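Mesalthorpe Mending Words

A glossary of sewing and mending terms, collected from people who fix their own clothes
Kept by Vasanthi Alva and Mercy Masanja

What you get

Mesalthorpe Mending Words is a plain text list of 1,284 terms for repairing clothes, with a short meaning for each and a note on who uses it and where. We started it because the same stitch can have three names in one street, and we love that! Some entries came from old pattern leaflets, but most came from talking to people at mending nights in Mesalthorpe.

Each entry has six fields: term, meaning, garment, other names, where heard, and notes. The notes field is the fun one - it's where you'll find the arguments over whether a darn and a weave are the same thing (Mercy says no, firmly).

Denim is our biggest group by a long way. There are 100 terms for jeans alone, covering knees, pockets, belt loops, inside legs and hems.
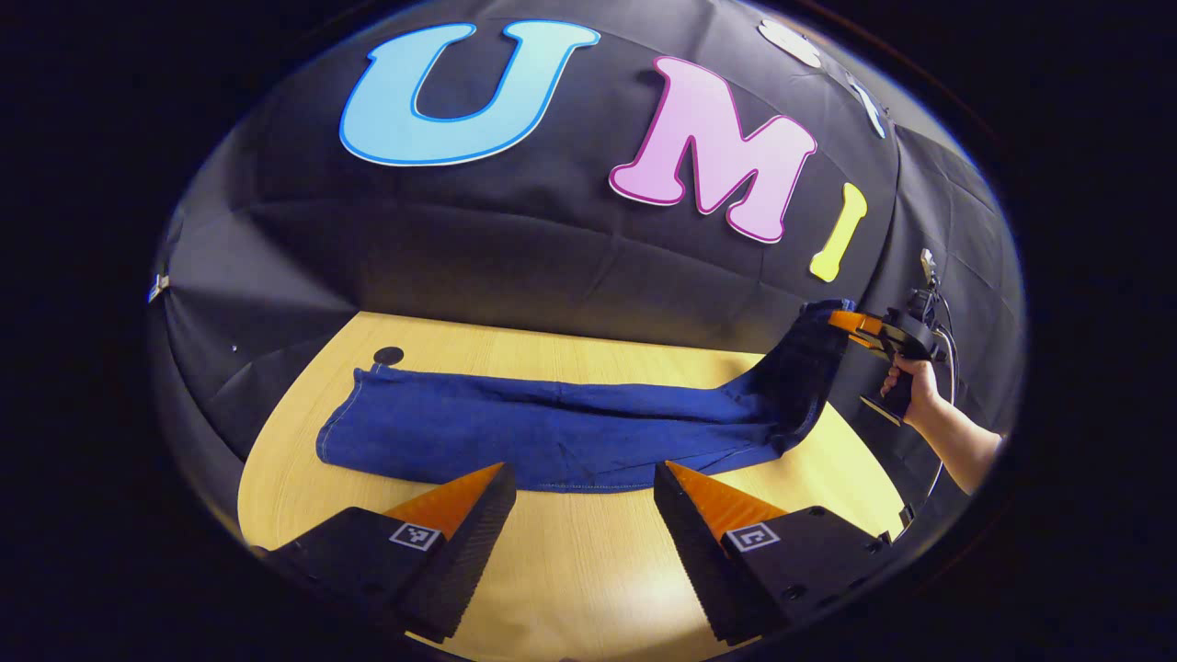 Hems have the best words of the lot. One contributor calls keeping the factory edge when you shorten a leg "saving the bottoms", and another calls it a "cheat hem". We kept both, and they point to each other in the other names field.

Files

words.csv - the full list, one term per line
sources.csv - leaflets and talks, with dates where we have them
spelling.txt - how we chose between spellings (we went with "grey" and "colour" in our own notes, and left quotes alone)

Known gaps

Knitwear is thin, and leather is hardly there at all. Hand sewing gets far more room than machine work. A few terms have only one source, and these are marked "single" in the notes.

Changes

17th September - joined up the duplicate entries for "stay stitch", fixed the sort order, added the first lot of quilting words
February - first release

Using it and adding to it

Copy it, print it, pin it up at your own mending night. Please credit Mesalthorpe Mending Words if you publish any of it. New terms are very welcome - send the word, what it means to you and where you first heard it, and Vasanthi will add it to the next version.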